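4.2 Cross-view pose alignment

Each gripper runs its own visual-inertial tracker, and the two trajectories start in unrelated coordinate systems. Skiretti estimates the transform between them from sightings of the marker cube on the other device. A sighting is accepted only if the reprojection error stays under 3 pixels and the gyro reading is below a fixed limit. Accepted sightings are added to a pose graph as relative constraints, with a robust loss so that a single flipped marker pose can't pull the solution away.

The fisheye lens makes this harder than it sounds. A cube at arm's length covers few pixels, and straight edges bend strongly away from the image center. We therefore detect corners on the raw image and undistort only the corner points – warping the full image first cost us detections near the border.

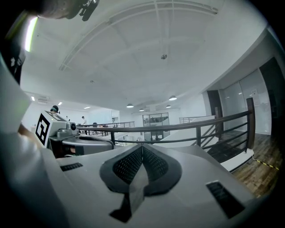 Figure 3. View from one gripper camera, with the second gripper and its marker cube at left center.

The graph is solved over a sliding window of 100 keyframes. When no sighting has been accepted for 14 keyframes, the last transform is held and its covariance grows with time. The planner reads this covariance directly and widens its clearance between the two tools.

We tuned the loss width on the Rurow recordings and left it unchanged for Brarkenholm, which contributes 2,355 accepted sightings. Background texture matters as well. Railings and other repeated bars produce false feature matches in the inertial tracker, and the resulting drift shows up as a slow rotation between the two trajectories.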